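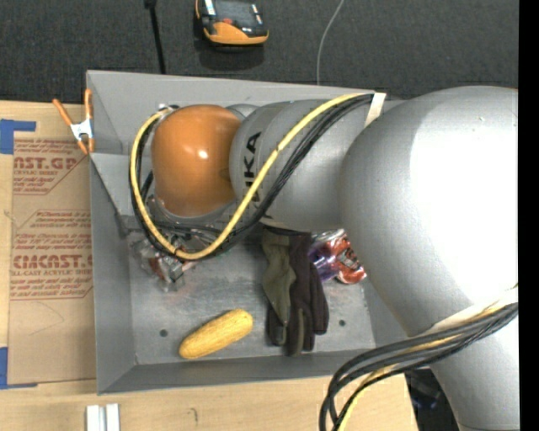
The marsh was doing fine before anyone wrote a law about it, one reader told us after our January draft went around, and we have kept coming back to that remark ever since. It was a fair challenge, and we are grateful for it, even though we ended up disagreeing with a good part of it!

Our project looked at the Cornameck salt marsh and what has happened to its edges as the town of Wellbridge has grown toward it. We started with the old parcel maps (a bigger job than we expected, as half of them were folded into the wrong drawers) and compared them with the newer shoreline survey. The older maps show 1,084 acres of marsh. The survey shows 248 fewer, with most of the loss along Pronlow Creek, where the road was raised and the tide no longer reaches the upper grasses.

We also read through the permit files for the Haddad tract, which were long and sometimes quite dull, but we did learn a lot from them. The owners were asked to leave a 20-foot strip of plants along the water. They felt this took away the use of their land, and the town felt it did not, and after a good deal of back and forth the strip stayed and the house was moved uphill.

Going back to our reader, we agree that the marsh looked after itself for a very long time. The creek had no raised road across it then, though, and a wider culvert would be our first suggestion. We would also love to see next year's class repeat the plant count on the north bank, preferably at low tide and in taller boots than ours.

Report last updated 2023-08-01

20 shares
2 comments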